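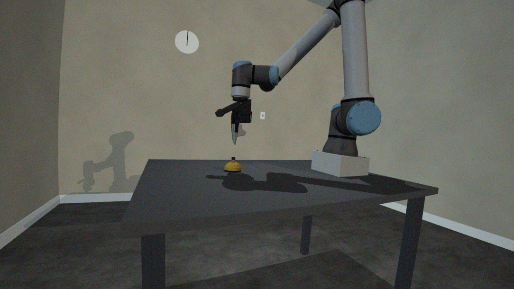

Science > Mind & Machines > Features

Search this site Enter keywords Go

Who says sorry when the software gets it wrong?

2019-11-03

Psychologist Gunnel Lindqvist has spent years on blame, and she still lights up when she talks about apologies. Last July her team had 80 people plan a trip with Ranora, a scheduling program built to make one bad mistake. Half of them, 40 people, got an apology from the program itself. The rest heard from a human manager.

The surprise (and it's a great one!) was how many forgave the program faster. Only 13 asked who had written it. Lindqvist wants to try the same thing with children next.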